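Minutes, Data Collection Working Meeting
Rolingate project, Hunby site
Thu 22 October

Present: collection team, training team, site safety. Apologies from the Engelhardt liaison.

1. Minutes of the last meeting

Accepted with one correction. Under item 4, "wrist offset" should read "wrist camera offset." The action on spare gripper fingers is carried over again. The order has been placed but the supplier has given no ship date.

2. Where we are against the target

The target for this round is 1,000 accepted episodes across all tasks. Collection reported that the cup and tray tasks are finished and closed. Remaining effort goes to the frame task, which is slower to teleoperate and has the highest reject rate.

In the last batch, 71 episodes of the frame task were recorded and 17 were rejected at review. Most rejects were for one of two causes: the operator paused too long before the first contact, or one arm let go before the other had settled. Two operators asked for the pause rule to be written down, as reviewers had not been applying it the same way.

Agreed: a pause of more than 8 seconds with neither arm moving is a reject. Shorter pauses stay in. Training said they can trim still sections at the start but do not want to trim in the middle of an episode.

3. Labels

The Flistavach export still drops the operator's free text note if it contains a comma. Training has been fixing these by hand. Until the export is patched, operators should use short notes with no punctuation.

There was a longer discussion on whether to keep failed attempts. Training would like a set of failures with recovery, where the grip slips and the operator gets it back. Collection pointed out that these are being thrown away now under the reject rule. Agreed that recoveries go into a separate folder and do not count toward the target. Failures without recovery will still be deleted.

Language labels: one sentence per episode, in the form "hold the base and grip the pole." Do not name colors unless the task has more than one object of the same kind.

4. Variation between episodes

Training reported that the current policy does well when the frame starts square to the robot and badly when it starts at an angle. The starting positions in the data are too much alike. Operators have been putting the frame back in the same spot out of habit.

Agreed: a start card will be drawn before each episode, giving position and rotation. The reset person places the frame, and the operator does not adjust it. Lighting will be left alone for this round.

Engelhardt asked by email whether the background could be varied as well. Deferred to February, when the second cell is due to be ready.

5. Frame task, setup and arm roles

The left arm works at the front edge of the platform and the right arm at the base of the upright pole. Both grippers should be in place before any lift or turn is started. The black sheet stays under the platform for all episodes in this round. Cable slack was raised again. Operators are to check before each block that the cables can follow both arms through the full motion.
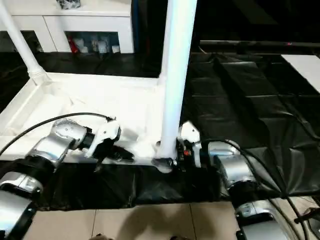
6. Safety

No incidents. The stop button check was missed on one morning shift and has been added to the opening checklist. Nobody is to reach in for a reset until the operator has called "parked."

7. Actions

Collection: write up the pause rule and post it at the operator station.
Collection: make the start cards, try them on one block, report back.
Training: set up the recovery folder and tell reviewers how to name files.
Training: send the comma bug to Flistavach support with a sample file.
Site safety: reprint the opening checklist.

8. Any other business

Hunby asked for the meeting room back by noon in future. Next meeting to start half an hour earlier.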